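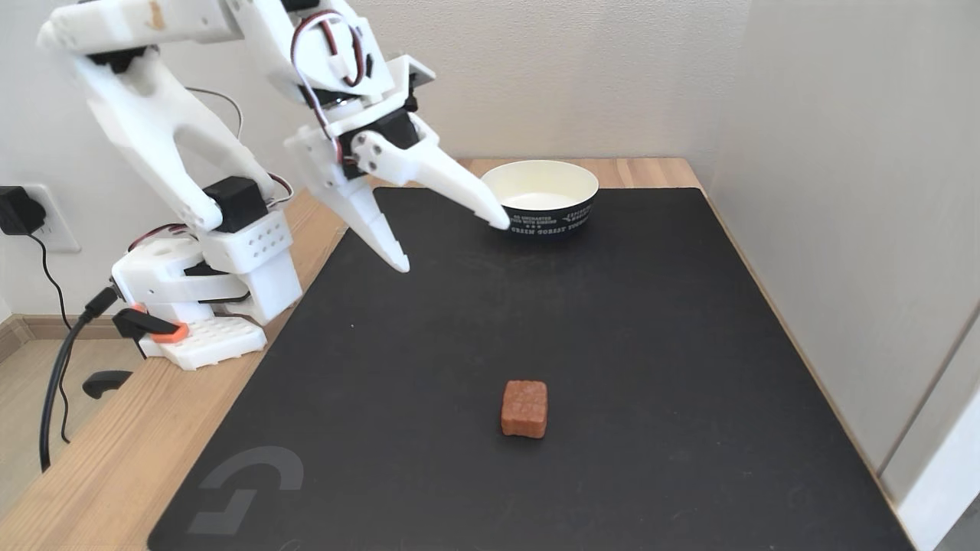
Page 2 of 3

Home Forums Tables & Desks New Posts Search

Black mat on a light wood table – keep it or lose it?

sooah_gil wrote:
OK I'm back, and there's a photo at the top of the page now! I went with the big black mat and I love it way more than I expected to. The table is light wood and I was scared the black would look like a hole in the middle of it, but small stuff shows up so well on there. Look at the little reddish-brown cube! On bare wood I was forever losing that thing. The bowl sits farther back, and that's where the cubes go when we're done for the day. Thank you to everyone who talked me out of the tablecloth.

maplecrumb wrote:
Oh that's great. The dark mat really makes the red-brown pop. I'm a bare wood person at heart but I get it now. Is it the Hirthorpe one you were looking at on page 1?

sooah_gil wrote:
No, the Hirthorpe was out of stock forever so I bought the Yoo. Same idea, a bit heavier. It came rolled up and the corners curled for 3 days, then I put cookbooks on them overnight and they've been good since.

Ji-hoon Jeon wrote:
Nice setup, but I'm going to be the grump and say black is the wrong color. It shows every crumb and every bit of dust. I had a black one on my dining table for two years and wiped it down every single evening. Switched to gray and I do it maybe once a week.

I'd also keep an eye on the edge of the table with that black and orange clamp. Light wood marks easily. I put a scrap of felt under mine after I dented a table I really liked.

sooah_gil wrote:
Felt is a super good idea, I have a whole bag of scraps from the Christmas stockings. On the dust, yes, guilty, I wipe it a lot. But I kind of like doing it? Damp cloth, ten seconds, looks brand new.

tinroof7 wrote:
Agree with Ji-hoon about dust, disagree about gray. Gray is where small brown things go to disappear. We tried a gray mat for my daughter's wooden beads and ended up on our hands and knees every night. Black or cream, those are the choices.

Ji-hoon Jeon wrote:
Cream! With kids! You're braver than I am.

tinroof7 wrote:
Ours is from Standville and it has survived grape juice, so there.

maplecrumb wrote:
Question about the bowl. Does it slide around when you reach for it? I use a round bowl for buttons and it skates all over my table. I've thought about a tray with a lip, but I like being able to pick up the whole bowl and walk off with it.

sooah_gil wrote:
Mine stays put on the mat. On the bare table it used to spin if you bumped it. So that's another point for the mat! I tried a tray first and everything ended up in the corners, where you have to dig it out with a fingernail. A bowl you just tip.

flistwood_fan wrote:
Chiming in for anyone reading who has a Flistwood table like mine – lift the mat now and then. I left one down a whole summer by a sunny window and when I took it off in September there was a perfect pale rectangle underneath. It evened out some over the winter but I can still find it if I look for it.

sooah_gil wrote:
Yikes, OK. Our window is on the other side of the room but I'll start lifting it when I do the cloth. Every 10 days or so I oil the table anyway, so it has to come off then.

Ji-hoon Jeon wrote:
Every 10 days?? That's a lot of oil. I do mine twice a year.

sooah_gil wrote:
It's a tiny bit on a rag and it smells like oranges, let me have this!

maplecrumb wrote:
Ordering the Yoo. If it curls I'm blaming your cookbooks for not traveling. Will post when it's on the table.

Thread last updated: April, 7:10 pm

Contact the moderators Copyright Tables & Desks Forum Back to top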